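Spare room, laundry and the big January sort

Gallery page, put up in a rush so sorry for spelling. Will fix the order later maybe. One picture up so far, the rest go in when I get them off my phone. Notes are already written so I'm leaving them where they are.

Short version. We had clothes on every surface in the house. Fumiko Nishimura is staying with us from the end of the month and she needs a bed she can see. So, January, the spare room, everything out of the closet and the drawers, fold it or give it away. Started at 7 in the morning with coffee, finished way after dinner.

THE RULES
Keep, give, rags. No maybe pile. (There was a maybe pile. It went in the hall.)

T-shirts and tops first, they're the worst. Everyone in this house buys the same shirt twice. Riku Hirano had two from the Vakdale fun run, same size, same year, wanted to keep both. Kept both.

Dark stuff next to bright stuff until it's sorted, then split by person. Tried splitting by color one year and it lasted maybe a week. 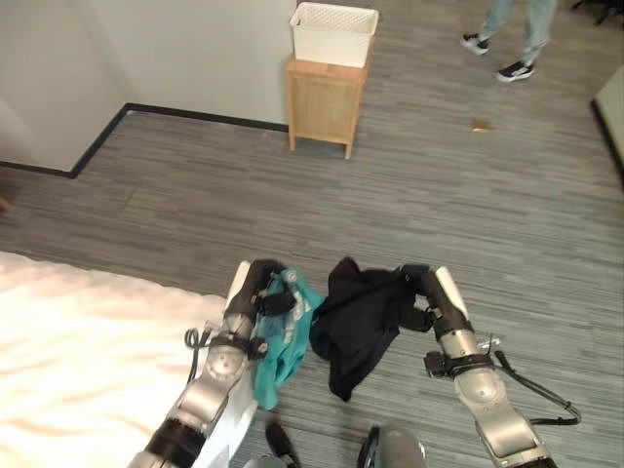

Anything with a print gets turned inside out before it goes in the wash again. I keep saying this. The old ones are cracked already so whatever, but the newer ones might last if people would just do it. Cold wash, low spin, hang them up by the hem and not the shoulders or you get those little bumps.

FOLDING
Aoi Hirose folds in thirds and stands everything up in the drawer like files. Looks great. I fold in half and half again and stack, takes me less time and the drawer still shuts. We did one drawer each way. Hers is still neat, mine has been dug through already.

Black things go together at the back, you can never tell them apart in a drawer anyway. Check the label before you put it on somebody's pile. Three people in this house think they own the same black top.

Sleeves in first, then the sides, then up from the bottom. If it's slippery fabric do it on the bed and not in the air, it just slides off.

THE DRAWERS
Sulwood chest, secondhand, four drawers. Bottom one sticks – rub a candle on the runners, works fine. Unnur Kirkegaard brought it over in her van and would only take soup for it.

Lined the drawers with leftover wallpaper. Not glued, just cut to size. Cut one too short. It's the bottom one, so who cares.

THE GIVE PILE
Went to the swap table at the Benítez hall. They take clean clothes, no holes, buttons on. They want it bagged and labelled by size, I forgot the labels and had to do it in the parking lot with a pen that was dying.

Kids' stuff goes fast there. Coats too. Nobody wants ties. Brought the ties home agian.

Hatsue Kawaguchi took the rags pile for her quilting group, even the really sad ones. She says old cotton is nicer to sew than new. If you have any to pass on drop them at her porch, the green bin by the steps, lid on please it's been raining.

THE CLOSET
Still to do: top shelf. Winter blankets, a Cloltberg suitcase with a stuck zipper, and a box marked "misc" that I am not opening this month.

New hangers are the thin kind. Good for shirts, bad for anything heavy, the coat already fell off twice.

More pictures soon, the drawers for sure and the closet once there's a closet worth showing. If you left a gray scarf here at New Year it's on the hook by the back door, come and get it.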